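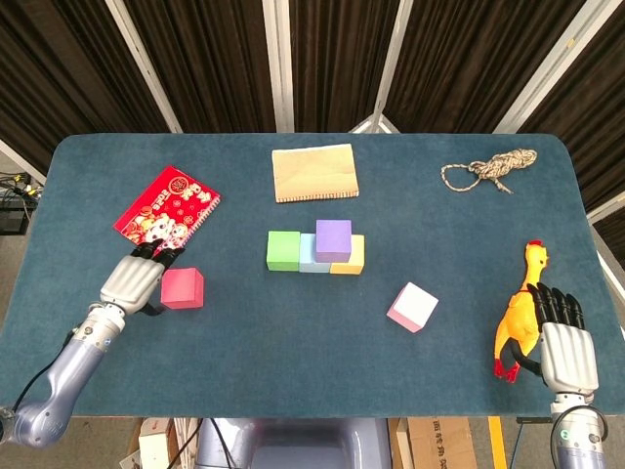 Grister says the cubes should be glued before anyone stacks higher than two — I say no glue, foam drinks it up and the faces go hard. Left it there for now. Will ask again Tuesday.

Search notebook Go All entries

Print this entry | E-mail this entry

Tuesday is also when the Pranska box is due, so table needs to be clear by then. It isn't.

Where things stand, 8:20 am:

Cubes. Like the steps better than the straight tower we had in July. Purple one sits across the joint between the blue and the yellow, and a bridge like that is what I want for the activity card. Kids get the idea of it fast, a block can rest on two others. Pink and white one still to find a place for, maybe start of a second stack. Red-pink one same. Try green on top next, see if the colors read better from the back of the room.

Rope. Beige, a tangle again. Needs coiling properly and a tie round it, elastic is no good, slips off. Card says "make a circle with the rope" and you can't do that if you spend the whole slot on knots. Cut to 2 lengths? Ask Sida group, they used theirs longer.

Notebooks. Kraft one for the plan sketches, spiral along the edge so it folds back flat. Red one with the cartoons is the one everybody grabs first. Fine, but then the kraft gets no use. Put them side by side next time and dont say which is for what.

Chicken. Stays in. Wanted it off the list at first (too silly) but the card with the rubber chicken got more talk than all the others put together. Yellow against the teal carpet shows up well too. Rule for the card: chicken goes beside the steps, then behind, then on top. Position words. On top will be the hard one, it rolls.

Carpet top. Keep it. Cubes slid all over on the bare board, on this they stay were you put them. Lint is the downside — brush down before each session, 20 strokes will do it, not a ceremony.

Order from Holanda: more cubes, same size, PALE colors too not only the bright. Item 499 on their list I think, check before sending. Last lot came with the wrong item.

To do
- tie for rope
- rewrite card, bigger type
- glue question, see top
- lint brush, the old one is bald

Filed under: Table Activities, Props & Materials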